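About Us

Lorano Workshop is a shared workshop for people who build robots for the love of it, and for people who think they might like to and haven't yet worked out where in the apartment they would put one. We have benches, tables, a pair of 3D printers, a soldering corner, a wall of drawers that is always being relabeled, and a kettle that has outlived two others. Members come in the evening after work or in the morning before it, and a good many of them stay longer than they told their families they would.
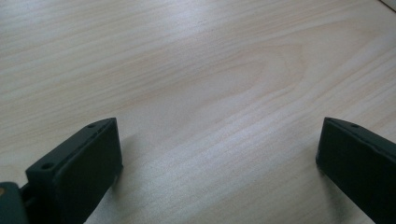
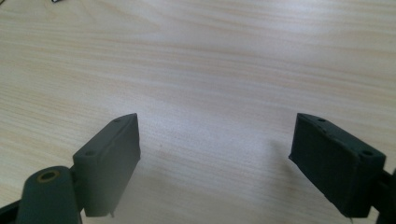
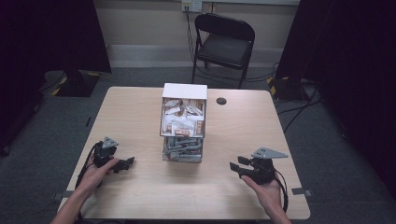
Hand-held grippers at the table: open jaws over the wood in the first two, and a pair of them with a clear container in the third.

How we started

The workshop began in Thulani Motaung's garage, one May, with a robot arm that could not be persuaded to let go of things. Thulani had built it from a kit and then from parts of other kits, and he invited Sipho Du Plessis over to look at the wiring. Sipho found the fault before supper (a ground wire, as it so often is) and then stayed until past midnight because the two of them had started talking about what the arm ought to be able to pick up. By the time summer was over there were other people's projects on the garage shelves, a sign-up sheet on the door, and a car that had not been parked indoors for months.

We moved to our present rooms when the garage gave up. They came to us bare, and we spent 3,000 dollars getting them ready, most of it on wiring and lights, and then another 2,000 on tools, which went faster than any of us would like to admit. Some of the furniture was given to us and some of it we made. If you lean on the long bench by the door you will find out which kind that one is.

What we build

Most of what gets made here is small enough to carry home on the bus. Members have built line followers, a plotter that draws on eggs, a curtain opener, a thing that feeds a cat, and several arms of different sizes and tempers. We don't set anybody a project. You bring the one you have been thinking about, and if you haven't got one yet, you can lend a hand on somebody else's until yours turns up.

Grippers are something of a house specialty, and we will happily talk about them for longer than you asked. Our longest-running build goes by the name Cleltness, which was a typing mistake in an early file name and has stuck ever since. It's a series of gripper fingers and the jaws that carry them, and it has reached version 196 if you count every file in the folder, including the ones that should never have been printed. Each of us has a favorite. Sipho holds out for a broad, flat pad and a stiff finger behind it, and Thulani would like something with more give, and the two of them have been having this conversation, very cheerfully, for years.

A great deal of the work is done by hand before a motor comes anywhere near it. You hold the gripper yourself, close it on something, and feel straight away whether the pads meet squarely or whether one side is doing all the pushing. It's slow, and it looks a bit silly from across the room, but it has saved us many an evening of blaming the software. We like everyday packaging for this sort of thing - boxes, tubs, packets, anything with a lid - and members are forever bringing in odds and ends from their kitchens.

The other long-running build is Brolta, a rolling tool cart that is meant to come when it is called. At present it comes when it's called by Thulani. We are working on the rest of us.

How it works day to day

New members spend their first 2 visits alongside somebody who knows the room, learning where things live and how to use the printers and the drill press safely. After that you get a shelf and a key code and you can come and go as you please. The shelves are not large. If your project outgrows yours, talk to us early and we'll find it a corner, probably next to the Michalík shelf, which is what we call the place where finished robots sit until their builders can bear to take them apart for the motors. It's named for the maker's label on the old cabinet it came out of.

You don't need any background to join. We've had people arrive who had never held a screwdriver with much conviction, and people who write control software for a living and wanted to see something move for once. Both sorts get stuck in the same places, mostly connectors. We ask that you sweep up after yourself, that you write your name on anything you'd be sorry to lose, and that when somebody asks you a question you stop and answer it, even if you are in the middle of a solder joint (well, finish the joint).

Younger builders are welcome with an adult, and we've found that the adult usually ends up with a project too.

Come and see us

The door is open to visitors in the evening from 6:30, and you are very welcome to just sit and watch for a while. Bring the thing that doesn't work. Bring the box of parts you bought and never opened - we have all got one, and there's plenty of room on the table. Ask for Sipho or Thulani, or for whoever is nearest the kettle, and somebody will show you around.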